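Stemano cold brew jug, the big one. Two weeks in

Bought with own money, before anyone asks. Came from Lanamow, took 2 days, box a bit squashed, jug fine.

So the idea is you stop buying cold coffee in bottles and make it yourself. I was getting through one most days on the way to work and it adds up. Wrote it all down in March and didn't like the total. Hence jug.

What you get: the jug, a tall mesh filter that hangs down the middle, a lid, a second lid for when the filter's out, and a leaflet in tiny print. No scoop. No spare seal either, and I'd have liked one, the seal is the bit that always goes on these things.

Using it. Coarse coffee in the mesh, fill with cold tap water, lid on, fridge overnight. The leaflet says twelve hours, I've settled on 13 and then leave it alone. Went a full day once by accident (forgot) and it was like licking a fence. Still drank it with milk.

Coffee matters more than I expected. First go was with ordinary supermarket ground, too fine, and there was sludge in the bottom of every glass. Second go with a bag of Agbayani, coarse, medium roast, and that was a different drink altogether. Sort of chocolatey. If you've got a grinder go as coarse as it'll do. If you haven't, ask for it ground for a cafetiere and don't let them talk you into filter.

The good:
Pours well. No dribble down the front, and my old Setamo jug dribbled from the first day to the last.
Fits in the fridge door, just. Had to move the milk along and take out the little egg tray.
Lid clicks. You can lay it on its side for a bit and it doesnt leak. Wouldn't do it overnight.
Handle is big enough for a whole hand.

The less good:
Mesh is a pain to clean. Grounds get stuck round the bottom ring and you end up going at it with an old toothbrush. Dishwasher did nothing for that bit.
The numbers up the side started rubbing off after three washes. They were only printed on. For the price that's poor.
And you need room in the fridge for it and you need to remember the night before. I am not a night before person. Set an alarm on the phone now, says COFFEE, goes off at nine.

Does it taste like the bottled stuff? No. Less sweet, obviously, and not as smooth as the milky ones. Took me four or five goes to stop missing the sugar. I tried a spoon of syrup in the jug itself and don't do that, it sits at the bottom and the last glass is horrible. Put it in the glass.
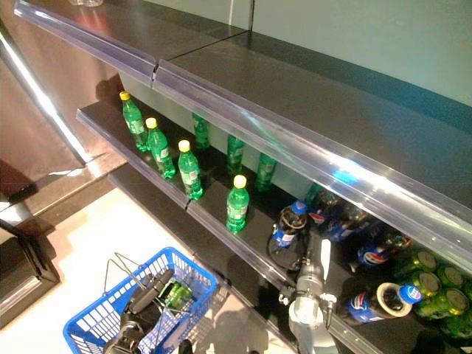 I still buy one now and then if I've forgotten the alarm, or on a train day. Not pretending otherwise. But it's gone from most days to hardly ever and I do notice it at the end of the month.

Also does tea. Green tea came out nice, black tea a bit flat. Rinse the mesh really well inbetween or everything tastes of coffee.

Would I buy it again? Yes but I'd wait for it to come down a bit. Four out of five. Loses one for the numbers and the toothbrush business.

Dewanti Sitompul
April 24, 2023

Comments (4)

Lutfa Wickramasinghe
Had mine since last summer, seal went in the winter. Stemano sent a new one free but I had to email twice. Agree about the ring at the bottom, try soaking it in bicarb first.

tallmug362
does the lid fit the smaller jug as well? lost mine

Dewanti Sitompul
@tallmug362 don't think so, this one's wider. Lutfa thanks, will try the bicarb tonight

pennyb1689
Paper tea filters inside the mesh. No sludge, no scrubbing, you just lift it out and bin it. Slower to brew though so give it a couple more hours.
Reply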